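# Trotton House, Household and Laundry Meeting

October 18, 2020, in the small dining room
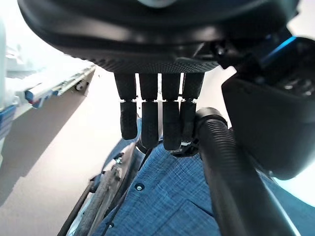
Chair: Balakrishnan Rao. Notes: Jarmila Vlček. Five residents present, one by phone. The notes from the last meeting were read and accepted with one change: the spare key to the linen closet is kept in the office drawer, not on the hook.

## 1. Fabric and linens

Jarmila went through the linen closet over two evenings. She counted 153 pieces in all, including sheets, pillowcases, towels, tablecloths and cleaning cloths. Most are fit for use. The worn ones have been put in a separate bag on the bottom shelf.

It was agreed that:

- Worn towels will be cut up for cleaning cloths. Jarmila will do this before the end of the month.
- Fitted sheets will be marked on the hem with a laundry pen, T for twin and F for full. Balakrishnan has a pen.
- Tablecloths move to the cabinet in the dining room. They take up a whole shelf in the closet and are only used downstairs.
- Single pillowcases with no match stay where they are for now.

There was some discussion about folding. Sheets folded in thirds fit the shelves and sheets folded in half do not. Balakrishnan asked that everyone fold in thirds. One resident said she cannot manage a full sheet alone and would like to leave hers on the table for someone to help with. This was fine with everyone, as long as they are not left overnight.

## 2. Laundry room

The second washer leaves lint on dark clothes. The filter was cleaned last week and it is a little better. If it is still doing it by the next meeting, Balakrishnan will call Cadier, who serviced it last year. A visit from them costs $220 before parts, so we will wait and see first.

The shelf over the dryers has been cleared. Two bottles of detergent were almost empty and have been poured together. Anything without a name on it is now treated as shared.

The sign-up sheet has moved from the door to the wall by the sink. Please write your room number and the time you start. Several people wrote only their initials and two residents have the same ones.

Drying racks should go back against the wall when they are empty. They were left open in the passage at least twice this month.

## 3. Ironing table

The padded cover has a scorch mark and the foam under it has gone flat at one end. Jarmila looked at a replacement from Tretura and one from Rai. The Tretura cover is thicker but is made for a wider board. The Rai cover has a drawstring and should fit. Agreed to buy the Rai one. Jarmila will measure the board again before ordering.

The iron itself works. Please empty the water out after use and stand it on its heel until it is cool. It was put away in the closet still warm on one occasion.

## 4. Budget

The household account stands at roughly $800. Out of this we need to cover the ironing cover, detergent through December, and the washer visit if it is needed. The request for new bath mats was held over. Balakrishnan will bring prices next time.

A resident asked if the money from the bake sale had been added. It has not. The envelope is in the office and Balakrishnan will deposit it.

## 5. Donations

Three bags of clothing and bedding are ready to go. They cannot be dropped off at the moment as the church hall is only taking donations by appointment. Jarmila will phone to get a time. Until then the bags are under the back stairs. Please do not add to them without asking, as they have already been sorted.

The box of curtains from the upstairs hall was opened. Two pairs are long enough for the front windows. The others will be offered to residents first and then donated. If you want a pair, tell Jarmila by the next meeting.

## 6. Other business

- The closet light switches off after a few minutes. Balakrishnan will change the bulb and see if that helps.
- Masks should be washed in the mesh bags. There are 4 bags on the hook and they should come back to it.
- One gray sock and a child's blue mitten are on the windowsill in the laundry room.
- The question of quiet hours for the dryers was raised again. No change, last load in by nine.

The next meeting will be in the same room. Jarmila will put the date up by the sign-up sheet. Bath mats and the washer will be first on the list.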